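Notebook, Iltley bench, two-arm cell
November 21, 2019

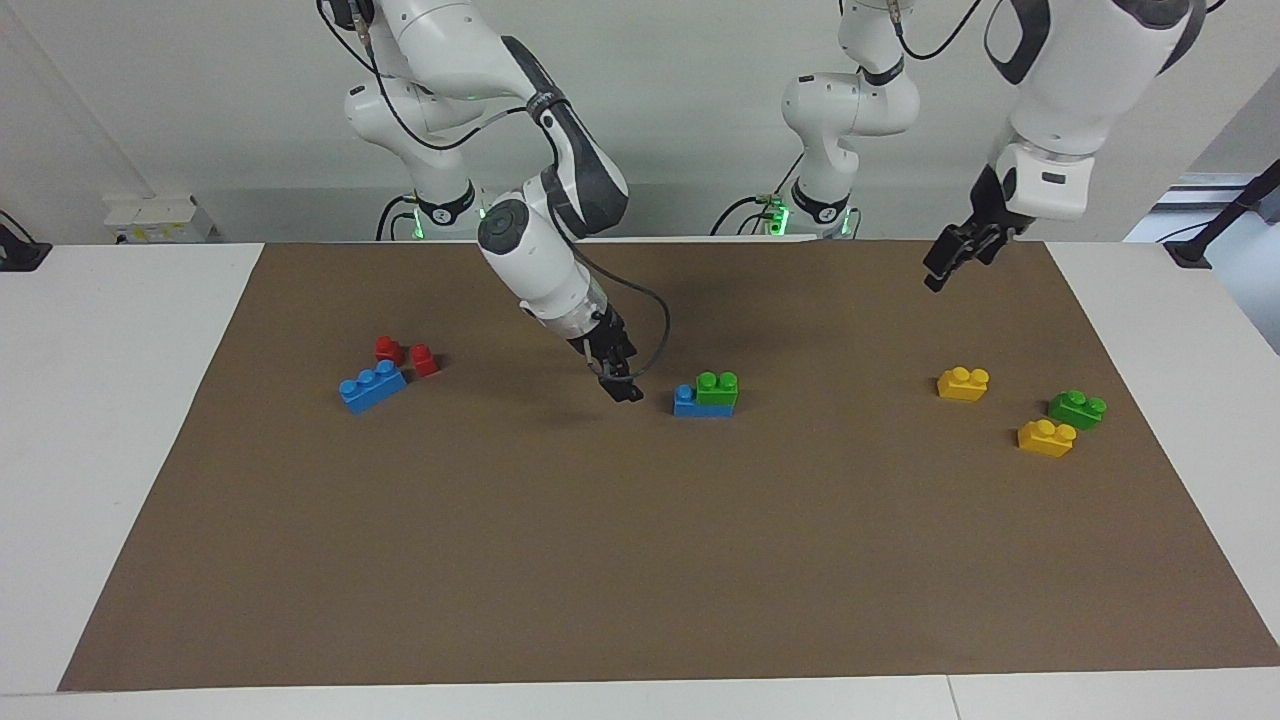
Today I rewrote the rules for starting and stopping a run, as the old sheet from August was not followed by everyone, me included. Rule 1: before any person puts a hand over the mat, both arms are paused, also the one which is not working. A gripper held in the air over the bricks, like the left one on the right side, counts as "in use" until the pause is confirmed on the screen. Green light at the foot of the base is not a permission to reach in. I wrote this in capital letters on the sheet.

Rule 2: speed limit is 400 mm/s for teaching, no exceptions for short moves.

Rule 3: check the cable loop at the wrist before each block of 66 runs. If it can catch a brick or the other arm, stop and tie it again.

Rule 4: log every manual stop, with the reason in plain words. "Error" is not a reason.

Open point: Nindbridge sheet says 2 persons for recovery, ours says one. I prefer theirs. To ask Drastonano which version they keep.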